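August - bench notes, Graltola prayer books

Started 7:40, too warm in here already. Fan off while I work the loose leaves, then on again at lunch.

Box from Graltola is the pew set, same printing as the Mukitz ones but used a lot harder. 174 books on the delivery sheet. Warrick Doolan checked them in and put slips in the ones with names or dedications on the flyleaf. DO NOT pull the slips. Flyleaves with writing stay with their own book, even if the paper is rotten. Families do look for them.

Sorting as I go:

- spine gone, sewing fine -> new spine, keep boards
- sewing broken in the first section only (most of them, it's the morning prayer pages, everybody opens there) -> tip back or resew that section
- sewing gone all through -> set aside, ask
- mold -> bag, label, out of the room

Bad one this morning. Litany section stuck in solid lump, wax right through. Somebody held a candle over this for years, Good Friday services I'd guess. Tried the bone folder first, cold. Got the worst off the margin. Then blotter and the small iron on low, lots of clean blotter, change it every pass. Comes up slowly. Left a gray shadow over the responses but you can read every word. Stopped there. Don't chase the shadow, I went after one last year and lifted the red ink off the rubrics.

Red ink in general - test EVERY time. Damp swab on a full stop somewhere dull. Two copies out of the same box, one held and the other bled pink. No idea why. Different print run maybe, title pages match.

**Paste**

Kustach wheat starch, 1 part to 4 water for the spine linings, thinner for tissue. Cooked it 40 minutes, stirred the whole time, strained twice. Still a bit grainy. Old jar from the back of the fridge smelled off so it went in the trash. Please date the jars.

Pirihi sent a sample pot of their premixed. Tried on a scrap board and one of the reject spines. Grabs fast, too fast for me, no time to slide the cloth. Also wouldn't let go again with water after an hour under damp blotter. That's a no for anything with a dedication in it. Might be ok for the hymn board covers. Leaving the pot on the shelf with a note on it.

**Cloth**

The black we've got is bluer than the Graltola black. Looks fine on its own and wrong in a row. Toned a strip with brown acrylic, well thinned, let it dry, closer. Second coat too much, went shiny. One coat then, and rub down with a dry rag. Strip is taped inside the cover of this notebook.

Ribbons: parish wants red and green. Church secretary's note says "as before" but half of them have purple and there's one with a shoelace. Phoned, no answer. Cut red and green anyway, ends sealed with a dab of pva. Sew in, don't glue, the glued ones pull out by Advent.

**Things found in the books**

Keeping each lot in an envelope with the book's slip copy: palm crosses (flat, brittle), funeral cards, a pressed fern, a list of people to pray for in pencil, very small writing. The list was in at the collect for the sick. Put it back at the same page after the repair, it has left its own brown outline on the paper so easy to see where it goes. Warrick thinks it ought to be in the archive envelope. I think it belongs where it was. Will ask Graltola and go with whatever they say. 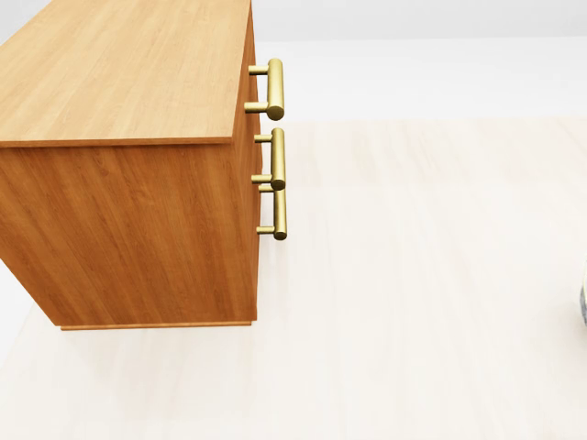 **Book & Paper Bench · Liturgical Repairs Team**

After lunch. Pressed the first lot of spines. Boards lined up better with the waxed paper folded over the fore edge, so do that from now on. One book came out with its back board up side down. My fault. Got it off while the paste was soft, no harm done.

Sewing thread nearly out, the 18/3. Order from Kustach with the next flour order, 100 g of the good tissue too, and blotter, we're going through it fast with the wax jobs.

Mukitz rang 3:15, want to know if theirs can jump ahead for harvest. Told them Graltola has the bench till the pew set is done. They were nice about it. Could do thier altar copy on its own if the big press is free, the leather only needs the joints consolidated and a new tail cap. Ask Warrick.

Still open:

- moldy ones, freeze or send out? need a price
- collect for the sick list, in or out
- purple ribbons yes/no
- match for the gold on the small cross, ours is too yellow. Try the old foil roll first
- sharpen the board shears, they're chewing

Finished 5:50. Last lot under weights, leave them overnight and don't peek.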